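Cable rules for humanoid work in furnished rooms – what do you write down?
Forum: Safety and Good Practice
10 replies, 684 views

drollach_ops
We are rewriting our site rules for humanoid work in furnished rooms. The old version was written for a fenced cell and most of it makes no sense next to a bed and a bookshelf. The task is shelf work with small items, fruit mostly. Current setup:

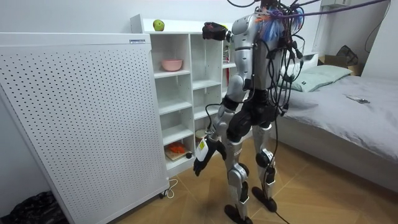
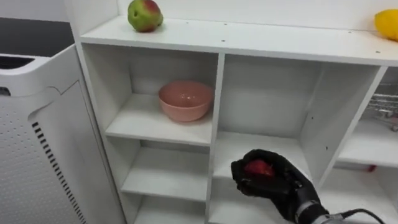 Three rules are in dispute here and I would like to hear what other groups do.

1. No cable on the floor inside the walking area. Overhead feed only.
2. Nothing on the floor or furniture in the room that is not on the task sheet.
3. One person on the stop button, doing nothing else, any time the legs are powered.

Rule 3 is the expensive one. We logged 284 sessions under it last year and management wants to know if we can drop it for arm-only tasks.

culley44
Keep rule 3. Arm-only is a name you give a task. If the legs are powered and balancing, the robot can step.

pinch_point
Agree on 3. On rule 1, you have a black cable trailing over the floorboards in your first photo, so either the rule isn't in force yet or it isn't being followed. Which?

drollach_ops
Draft. It goes live in February if it gets signed. The thick purple one already goes up, the black one is what the argument is over.

tmk_Quezada
We had the same wording and had to change it. "No cable on the floor" got read as "no cable that belongs to the robot." People left chargers and appliance cords where they were. Ours now says:

All cables, robot or building, are either above shoulder height or outside the taped line. Check before legs are powered and again after every break.

The second sentence did more than the first.

pinch_point
Shoulder height is too low for us. The arm goes up to a top shelf and it can catch a loop. I would tie everything on the back down first and worry about the floor after.

tmk_Quezada
Tie it down too tight and you pull a connector when the arm comes forward. We lost 174 minutes to one of those. Leave slack at the shoulder, tie at the torso.

pinch_point
Then the slack is your snag. I don't see how you write that as a rule. I'd write a reach test instead – both arms through full range before the session, someone watching the wires and nothing else.

tmk_Quezada
Fine with the reach test. Still want the slack.

wutilmont_lab
Rule 2 is the one I would fight. The point of a furnished room is that it has stuff in it. If you strip it down to the task sheet you are back in a cell with nicer walls. We split it: floor strict, furniture loose. Floor means bags, boxes, cords, shoes, all of it out. Furniture can have whatever a normal room has, except glass, liquids and anything with a battery.

culley44
Batteries how strictly? You mean phones?

wutilmont_lab
Phones, yes. Tablets, earbuds, the lot. There's a tray outside the door. People complain for a week and then use it.

culley44
Seems like overkill for a phone on a bed. I can see it on a shelf the hand is working in.

wutilmont_lab
Could be. It's easier to enforce as one line than to argue over which surface. We have 1,442 sessions on that rule and I don't spend time on it anymore.

drollach_ops
Floor strict, furniture loose is better than what I had. I'll take that, and the reach test. Tape line too, though we will have to work out where it goes with the bed on one side and shelves on the other. Does anyone put the furniture inside the line?

tmk_Quezada
Shelf inside, bed outside. Stop button person stands past the foot of the bed and never between robot and wall. Put that last part in writing.

pinch_point
Also write down who can move the line. Ours used to drift every time someone wanted more room for a camera stand.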